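Shoppers at Braltovmont market to pay basket deposit from this month

24/10/2022

Braltovmont's covered market has begun lending woven baskets to shoppers in place of the thin plastic bags that its fruit and vegetable stalls have handed out for years. The scheme is run by Prirnero, the company that manages the market hall, and covers all 74 stalls in the building.

A basket can be taken from the racks at either entrance on payment of a refundable deposit. The deposit is returned in full when the basket comes back, and there is no charge for keeping it overnight. Regular customers can leave a deposit on account and pick up a basket whenever they visit.

Prirnero said that 254 baskets were ready for the first day and that more are on order. A trial in the smaller hall on Erdős Street last spring ended with 2,521 loans, and 94 per cent of the baskets were returned within the week. Most of those that did not come back were traced to shoppers who had decided to keep them and were content to lose the deposit.

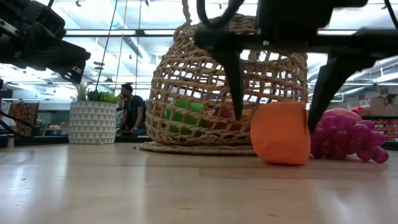 The choice of basket took longer than the rest of the scheme. Prirnero looked at wire, moulded plastic and canvas before settling on a woven type, mainly on grounds of weight and repair. Stallholders had asked for something they could see into, so that goods bought elsewhere in the hall would not be charged for twice. An open lattice does this well enough: with a rounded basket of thick tan rope, a green item and a reddish-pink one can be picked out through the gaps, even with the strands partly in the way. Closed baskets were offered by one supplier but turned down for this reason.

Stallholders may still use paper bags for loose items such as mushrooms, salad leaves and soft fruit. Meat, fish and cheese will be wrapped as before, and customers are asked to keep wrapped meat and fish out of the loan baskets altogether. A separate washable liner is being tested at two of the fish stalls.

The plastic bags are not banned outright. Stocks already bought by traders can be used up until the end of the year, after which the market's rules will no longer allow them on fruit and vegetable stalls. Shoppers who bring their own bags or trolleys can carry on doing so and need not take a basket.

Some traders have raised the matter of weighing. Under the old system goods were bagged and put straight on the scales. Goods will now be weighed loose in the pan and tipped into the customer's basket afterwards, and a few of the older scales have had to be fitted with deeper pans. Prirnero has paid for these. It has not said what they cost.
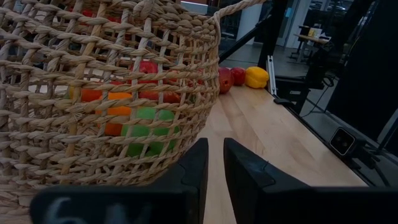

Repairs will be done by Brivurer, a small workshop behind the bus station that already mends chair seats and garden furniture. It has a contract for one year and will collect damaged baskets twice a month. The workshop expects most of its work to be on the parts that take the load, and has asked shoppers not to lift a full basket by the rim. A looped handle in the same braided material as the rim, as on the baskets made of twisted rope-like fibre, can be bound again if it starts to work loose. Side walls are harder to put right, as a broken strand usually means taking out part of the row beside it.

Baskets that cannot be mended will be passed to the allotments on the north side of the town, where they can be used for carrying leaves and cuttings. Prirnero said none would be sent for burning.

The baskets should be wiped with a damp cloth and left to dry in the open air. They should not be put in a dishwasher or left standing in water. Returned baskets are checked and brushed out by market staff before they go back on the racks, and any that need a proper clean are held back until the following day.

Loans are limited to two baskets for each household at a time. Anyone who cannot carry a full basket may ask at the office for one of the wheeled frames, which are lent on the same terms but must stay inside the hall. The office is to the left of the main entrance and is open during market hours.

The scheme will be reviewed after six months. If the return rate holds up, Prirnero plans to extend it to the outdoor stalls in the square, which are run under a different licence and still use plastic bags. Traders there have been sent a short questionnaire and have until the end of October to reply.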